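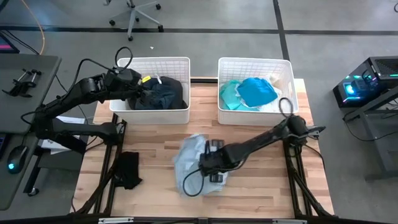 犹豫也是数据

Tistden的这间实验室，最值钱的东西是机械臂，最多的东西是没叠好的衣服。我到的时候是六月，一上午都在看机器对付布料，看到中午，对自己家阳台上那堆东西忽然宽容了不少。

布是一种很不讲道理的材料。一只杯子放在桌上，今天和明天是同一个形状；一件衣服被拎起来再放下，就成了另一件东西。袖子可以藏在领口里，下摆可以翻到正面，深色衣服堆在一起，连人都得伸手进去翻一翻才知道哪条边属于哪一件。机器人学家管这个叫“高维可变形物体”，洗衣房的人管这个叫衣服。

Piret Paju在这个题目上待的时间，够她养成一些奇怪的习惯。她进商店先捏布料，看舞台剧时留意幕布怎么堆在地上。她研究的方法叫Vamby，名字从哪里来，组里有两种说法，彼此矛盾，她都不承认。方法本身倒是可以讲清楚：让人遥控两只机械臂，一遍遍地把衣物从筐里取出来、铺在桌上、叠好，把过程录下来，再让模型去学。

这套路数眼下很流行，叫模仿学习。流行到什么程度呢，同行见面先问“你有多少条数据”，口气跟问人家有几亩地差不多。Paju手里有1516条。

接下来的做法，按惯例是打扫。录像里的人难免手忙脚乱：夹爪合上了，夹住的是空气；拎起一角，发现拎的是背面；提到一半布滑下去，操作员愣一会儿，再来一次。这些段落看着难堪，传统上要挑出去。组里花了好几个星期逐条审看，剩下1103条，条条体面，动作流畅，放给来访的领导看绝不丢人。

然后他们用这1103条训练模型，测试40次，成功11次。

“我们以为是代码写错了。”Paju说。代码查了，没错。相机标定也查了，夹爪拆下来又装上去，有人甚至提议换一张桌子。最后是一位硕士生忘了勾选过滤选项，把全部1516条喂了进去，跑完才发现。按理说那次训练应当作废，可它在同样的40次测试里成功了一大半。

这位学生的名字如今印在论文作者栏里，位置相当靠前。

事后看，道理很朴素。干净的录像里，衣服总是乖乖地待在该待的地方，模型从没见过出岔子的样子。一旦真的夹空了，它会照着学来的动作，举着一团空气，认认真真地完成剩下的折叠，最后郑重放下。我看过一段这样的录像，机器的姿态无可挑剔，桌上的衣服从头到尾没有动过。

留下那些手忙脚乱的段落以后，模型学会了回头。夹空了，它会退开一点，换个位置再下去；拎错了边，它会放下重来。代价是慢，有时慢得让人想替它动手。现场观看需要一点耐心，还需要把手插在口袋里。

不过Vamby也没有简单到“全都留着”的地步，否则这篇论文只有一行。操作员中途打了个喷嚏，手柄一抖，那也算失误，但没有人希望机器学会打喷嚏。真正的功夫在于把失误分开：后面跟着补救的，留下，训练时还要加重分量；后面什么也没有的，比如操作员放弃了、去喝咖啡了，就把那一段切掉，前面的照用。判断由另一个小模型来做，它只看一件事，布的状态在失误之后有没有往好的方向走。

什么叫“好的方向”，组里吵过很久。有人主张看面积，铺得越开越好；有人主张看边缘，找到的直边越多越好。面积派赢过一阵子，直到模型发现，把衣服拖到桌沿上垂下去，从上方看面积也不小。最后两派各让一步，指标叫Skostusside，念起来像在清嗓子，论文里用了整整一页附录来定义。

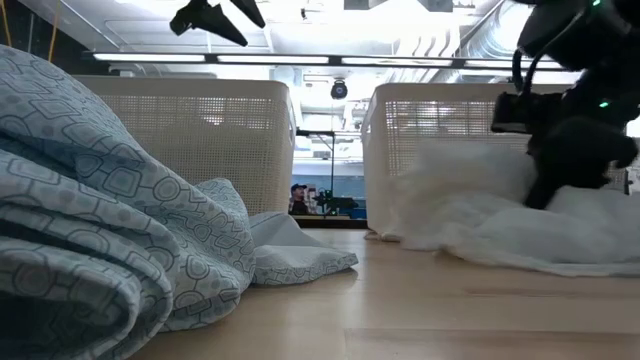 Rautiainen研究所　柔性物体操作组

从桌面高度看过去，叠了几层的花布像一堵矮墙，后面的白筐像楼房。机器人大概也是这么觉得的。组里把低处的视角和高处的视角一并交给模型，各有各的毛病：高处看得全，看不出厚薄；低处看得出厚薄，但布一堆高，后面就什么都挡住了。

厚薄这件事比外行想象的要紧。毛茸茸的布料压下去是软的，夹爪的指头会陷在里面，看上去夹住了，往上一提，可能只揪到表面的一层绒。印花布又是另一种麻烦，图案自己带着一堆轮廓线，早期的模型热衷于沿着花纹去找衣服的边，找到的“边”很漂亮，可惜在布的正中央。Paju说她有一阵子只穿纯色衣服，算是声援。

还有两只手的问题。人叠衣服时，左手不太需要通知右手。机器需要。如果两只机械臂各学各的，常见的结局是一只在铺，另一只在收，双方都很尽责，衣服夹在当中。Vamby让同一个模型同时出两只手的动作，这种拔河才少了下去。偶尔还是会有一只手停在半空，等另一只手先来，另一只手也在等。组里给这种局面起了个名字，叫“您先请”。解法颇为粗暴：等得太久，就让其中一只先动。至于哪一只，随机。

我问Paju，这东西什么时候能进家门。她看我的眼神，大概跟牙医听见病人问“能不能不疼”时差不多。眼下的测试都在同一张木桌上做，筐是固定的款式，灯光也不怎么变。换一张深色的桌子会怎样，他们试过，结果她没有细讲，只说附录里有。我回去翻了附录，确实有，字很小。

论文里写得比较清楚的局限还有几条。衬衫的扣子它不管。袜子能叠，但配对不在研究范围之内，审稿人为此提了意见，作者的答复是“留待未来工作”。依我看，这话全世界的家庭都说过。羽绒被试过一次，被子赢了。

对这项结果，外面的反应也有意思。有同行来信，说自己早就觉得不该删那些失误的录像，随信附上的论文里，数据删得干干净净。也有人担心，把失误留下来会不会教出一台习惯性出错、再习惯性补救的机器，毕竟补救那一段看起来也很受重视。Paju承认这一条她没有答案。她在录像里确实见过几次可疑的情形：模型明明已经对准了衣角，却先往旁边空夹一下，再回来夹住，仿佛这是个必要的礼节。

“操作员里有人就是这样的，”她说，“我也有一点。”

下一步，他们打算收集更多失误。这给招募操作员带来了新的困难。从前的要求是手稳，现在手稳的人录出来的东西太顺，用处有限；可要是告诉对方“请您出点错”，人立刻就不会出错了，演出来的失误一眼能看穿，补救也来得太快，像早就排练过。组里目前的办法是什么都不说，把衣服揉得更乱一些，再请人坐下。

临走前Paju让我也试了试手柄。任务是把一块布对折。我夹空，退开，再夹，夹到了桌面，又退开，换了个角度，总算提起一角，对到另一角的时候歪了一大截，只好放下重来。旁边的学生看得非常专注，一边看一边记。等我终于折好，抬头想听一句评价，他问我下午有没有空。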